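Hand stops partway through closing, then drops offline until I power cycle. Cable or motor?

Asked in Troubleshooting, 3 answers

Hi all, I've been fighting this since June and I'm out of ideas. We have a two-armed robot with Skuvham hands, and all it does is pick up curved black shells and put them down again. Nothing fancy! It ran fine for weeks. Now one hand (the left) will start to close, get maybe partway, and freeze. A few seconds later the controller says the hand is offline. The right hand keeps going like nothing happened, so the robot will happily try to lift with one hand, and that's how I got a shell dropped on my foot.

Stuff I've tried: reseated the connector at the controller end, reloaded the Nistska config, dropped the grip force to 70 percent. The lower force helped for one afternoon and then it came right back. The log only gives me error 220, and the manual's entry for that is "communication or supply," thanks a lot.

Is this a dying finger motor or a bad cable? I really don't want to send the hand back if I can help it.

Same bench, two cameras: 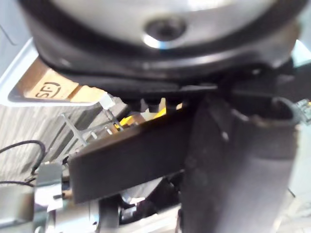
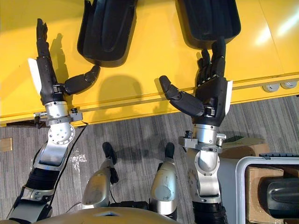
My bet is still on the motor, because it only ever happens while the hand is closing. Abbas Ebrahimi at work thinks I'm wrong and wants me to buy a whole new harness from Pritex before I touch anything else. He has a point about the wiring, I guess. There's a thin black cable running down the outer side of the left arm and hanging across the floor below the table edge, and I've never really thought about what that does to the plug when the elbow moves. I also haven't swapped the hands over yet. It's 3 screws and a lot of swearing, but I'll do it if you all think it would prove something.

Answer 1
Sounds like the motor. Mine did this and I replaced it.

Answer 2 (marked as helpful)
I'd do the swap before spending any money. Power off at the wall, swap left and right, run the same pick. If the fault follows the hand, it's the hand. If it stays on the left arm, go after the cable. Closing is when the motors pull the most current, so a half-broken supply wire shows up right then and looks exactly like a bad motor. I lost 2 weekends to that on an Osei arm. Also, tie that cable up with some slack at the elbow, and please set it so either hand dropping out stops both arms! One hand lifting alone is the part I'd fix today.

Answer 3
Agree with the swap. What firmware are you on? There was something about timeouts in an older one but I can't find the post now.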